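Computer case

A computer case, also called a tower, chassis or (wrongly, but very commonly) the "hard drive", is the box that holds the working parts of a desktop computer. It is a wonderfully practical bit of metalwork! Everything inside has its own place, and with a screwdriver and a free afternoon almost anyone can learn their way round it.

Layout

The largest part is usually the motherboard, a flat printed board screwed to one wall of the case. It carries the processor socket, the long slots for memory and the expansion slots for graphics, sound or network cards. The power supply is a metal box of its own, fitted at the top in many older towers and at the bottom in a great many newer ones. Drives sit in brackets or cages, often towards the front, where air from the fans can reach them.

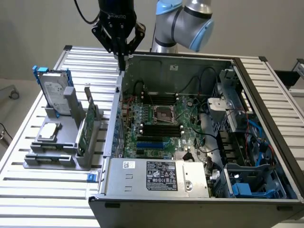
An open tower case on its side, with an empty processor socket, black memory slots and two blue expansion slots on the green motherboard.

Working inside

Most builders lay the tower down and take off the side panel, so that the board lies flat and small screws stay where they are dropped. The power lead comes out first. Bare sockets need a gentle hand, particularly those with fine spring contacts, and a cover plate is normally left on until the processor is ready to go in.

Memory is pressed down evenly at both ends. Cables come last, and tidy routing is a real pleasure to look at as well as a help to the airflow. In her handbook Inside the Tower, Aranka Szekeres gives 26 pages to cable runs alone, and they are easily the liveliest in the book.

Reuse

A sound case can outlast several sets of parts. Standard board sizes mean that an old tower will often take a much newer motherboard, though long graphics cards and tall coolers should be measured first.

See also: Motherboard; Power supply unit; Drive bay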